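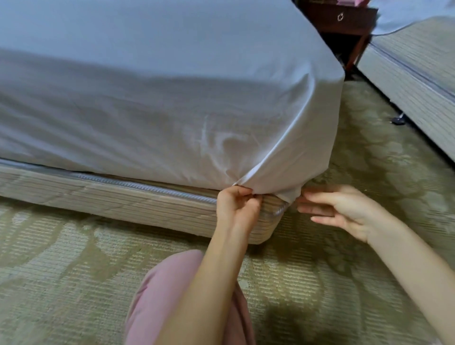

Osvaldo Rangel: ¿Y no será que Mallet te duplica las reservas al sincronizar? A mí me pasó en junio y la solución fue volver a vincular el calendario.

Pues por ahí empecé, Osvaldo, gracias. Cuento cómo va el ticket 619, que lo tengo abierto desde el 22 de mayo de 2019 y ya le he cogido hasta cariño.

Problema: llevo 4 apartamentos con Mallet y el calendario de Gokovia me marca como libres noches que ya están vendidas. La semana pasada me entraron dos familias para el mismo piso (¡imaginad la llamada!).

Paso 1. Desvincular y volver a vincular
Hecho dos veces. La primera se quedó colgado en "importando", la segunda terminó bien, pero las noches seguían libres.

Paso 2. Mirar el intervalo de actualización
Venía puesto en 2520 minutos – casi dos días, una barbaridad – y yo jamás lo había tocado. Lo bajé a 300, que es lo mínimo que deja mi plan. Mejoró bastante, aunque las reservas de última hora se siguen colando.

Paso 3. Vaciar la caché de Dondata
Me lo pidió soporte. Hay que entrar en Ajustes, Conexiones, Avanzado y darle a "Reconstruir". Ojo, que borra las notas de limpieza y los cambios de sábanas que tengáis apuntados; yo los perdí todos y me tocó rehacerlos de memoria.

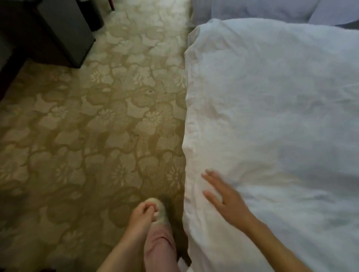
Paso 4. Revisar la zona horaria
Aquí estaba la madre del cordero, creo. La cuenta vieja de Jernport seguía enlazada con otra zona horaria y me corría la salida un día. La he quitado y de momento no ha vuelto a aparecer ninguna noche fantasma.

Estado: pendiente. Soporte quiere el registro de errores antes de cerrar y todavía no encuentro dónde se descarga. Si alguien lo sabe, que me lo diga, ¡por favor!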